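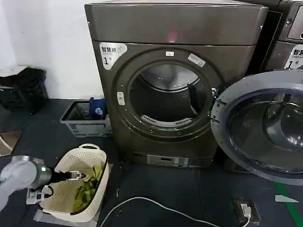
Laundry catch-up, quick one before I have to run out. My own dryer at home has been dead 2 weeks now (the Plindik, yes, the one I told you all to buy, sorry) so everything goes in a rolling bag and over to Dolluvholm. I'm getting used to it. I always go for dryer no. 1 if it's free, door wide open and the drum looking empty, nobody's socks in there that I can see. Still run a hand around the back. Learned that one with a stranger's pillowcase. The vents along the bottom lip get a swipe too, lint or no lint. Takes a second.

What went in this time: two sets of sheets, the big gray towels, all the dish cloths, and the bath mat that shoudl really have been its own load. It never dries with the rest. I know this. I put it in anyway.

Sorting, for whoever asked last post. I don't do colors anymore. I do thick and thin. Towels and jeans together, sheets and shirts together, done. Sheets still roll themselves into a giant burrito with one wet pillowcase in the middle, so halfway through I stop it, pull everything out, shake it, back in. Wool stays home on the rack. So does the Palel sweater, what's left of it.

Still no dryer sheets. Tried the Dhillon wool balls, all 3 of them, one is already missing and I think it's living inside a duvet cover.

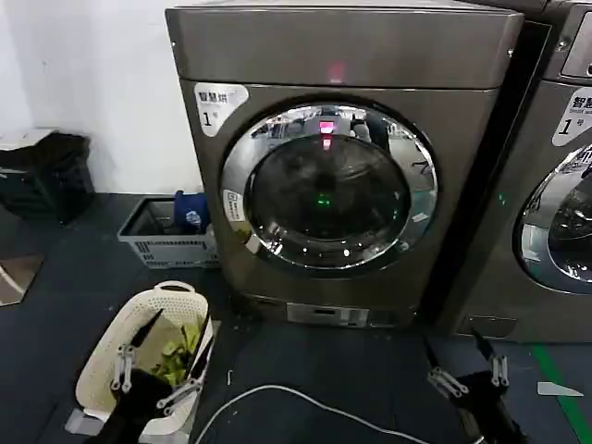

No. 1 with the door shut, and its twin next door.

Oh and I like a dark glass door less than I thought I would. At home I could watch the towels go around and sort of judge how they were doing. These I mostly just see the ceiling lights in. So I set a timer on my phone and do groceries, and I'm back before it ends becuase I hate finding my stuff in a pile on top of a machine.

Fold right away, while it's warm. Fitted sheets I ball up and shove at the bottom of the bag, not sorry. Towels in thirds, then in half, they fit my shelf that way.

Repair guy is supposed to call back in April. It's April. More when I know, gotta go.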